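Piltside data collection, thread. Posting this mostly so I stop answering the same four questions by email. Two-arm teleoperation, tabletop tasks, imitation learning. 17 Jan 2022.

1/ Current totals: 3,189 episodes recorded, 1,349 kept for training. The keep rate looks bad. Most of the loss comes from the first two months, when we had no written rule for what ends an episode and each operator stopped wherever it felt finished.

2/ The rule now: an episode ends when both grippers are open, both arms are back inside the home region, and nothing on the table is moving. The operator presses the pedal. If the pedal comes early, the episode is discarded. We don't trim by hand anymore.

3/ Trimming by hand was a mistake. Two people trimmed the same batch and their end points differed enough that the policy learned to hover after release. Took us a while to find that in the data, since the loss curves looked fine.

4/ Hardware is two arms on a shared rail, parallel grippers, a camera at each wrist plus a fixed one over the table. Leader arms are the Bumbridge pair. Follower tracking lag is logged per joint and stored with the episode. Please log yours. You will want it later.

5/ Clock sync. All cameras are timestamped at the host on arrival, and the offset per camera is measured at the start of every session with a blinking LED. Anything over 40 ms between streams and the session doesn't start.

6/ We used to correct the offset afterward in software. It works if the offset is constant. Ours drifted on one USB hub and nowhere else. Hub replaced, drift gone, correction code deleted.

7/ Task families so far: cloth folding, lid and container, sorting small parts, flower arranging. Cloth has the most episodes. Flowers have the fewest and cost the most operator time per usable episode.

8/ Why flowers at all: thin stems, soft heads, a lot of self-occlusion, and the two arms have to share a small volume. A grasp that is off by a little closes on a leaf. The policy trained on lids has no idea what to do with any of this.

9/ Stem grasps are labeled by height: upper third, middle, lower third. Upper third is easy to see from the wrist camera and bad for insertion, the stem swings. Lower third is good for insertion and often hidden under leaves. Operators drift toward upper third when they get tired.

10/ So the session sheet now assigns a grasp height per episode. Operators dislike it. Variance across the set is much better than when we asked people to "mix it up".

11/ Start states. Each flower episode starts from a different layout, drawn from a list generated in advance: which stems are on the cloth, what angle, which vases are out. The person resetting the table reads the line and sets it up by eye. Tolerances are loose on purpose.

12/ We tried photo overlays for exact resets. Good for evaluation, bad for collection. The set came out too regular and the policy fell apart when a stem was rotated a few degrees. Overlays are now evaluation only.

13/ Background objects get changed on a schedule too. Table covering, things on the side walls, things along the back edge. They stay put within a block and change between blocks. The block ID is in the metadata so you can hold one out.

14/ Held-out blocks are the number I trust most. Random episode splits leak the background into both halves and every model looks good. If you report one figure, report the held-out block.

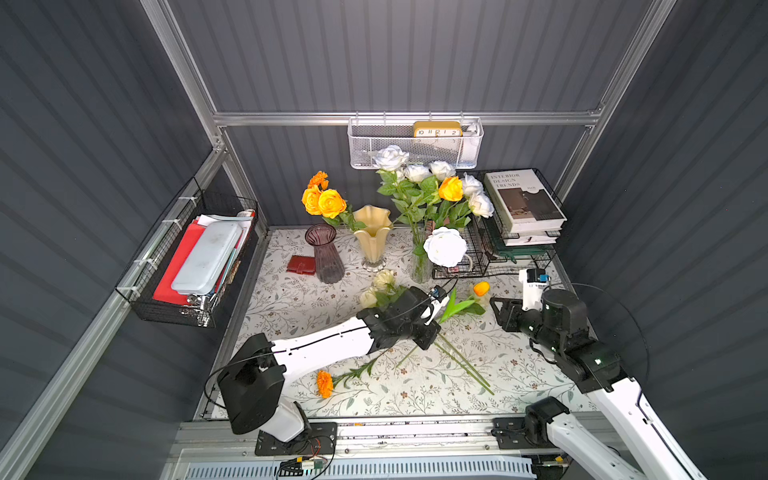

15/ Arm assignment is the other field people leave out. We record which arm is supposed to do the first grasp and which one did. In free collection the right arm took nearly everything, because the operators are right-handed. Assigned collection fixed it.

16/ Collisions. Soft limit between the two wrists, enforced in the follower controller and not in the leader. The operator feels nothing when it kicks in, so leader and follower separate. Those steps are flagged. We train on follower positions as state and leader positions as action, so the flag matters.

17/ Failed grasps stay in if the operator recovers within the same episode. A retry is useful data. A third retry on the same stem is usually a sign the stem is damaged, so the reset person pulls it.

18/ On real flowers against artificial ones: keep them under separate tags. Stiffness is different, friction is different, and an artificial stem springs back to shape all day. A policy trained on one kind squeezes wrong on the other. We have not found a mixing ratio I would defend.

19/ Review is done by a second person at double speed, fixed camera first, then wrist views only if something looks off. Three outcomes: keep, discard, query. Queries go back to the operator the same day. After a day the operator doesn't remember the episode and the answer is worthless.

20/ Most common discard reasons, in order: early pedal, wrong grasp height for the sheet, dropped frames on a wrist camera, reset hand still in view at the start. The last one is entirely preventable and still happens every week.

21/ Storage format is the Nindside layout with two added fields, block ID and assigned arm. Converter is a single script. It fails loudly on missing timestamps. The earlier version filled them in by interpolation - don't use that one if you still have a copy.

22/ Next: more lower-third grasps, left arm first, with crowded vases. That corner of the set is thin. Target is to have it filled by April, then freeze the split and retrain everything from scratch on the same seed list.

23/ Replies are open for questions on the session sheet or the soft limit. For the converter, file an issue with the script's log attached.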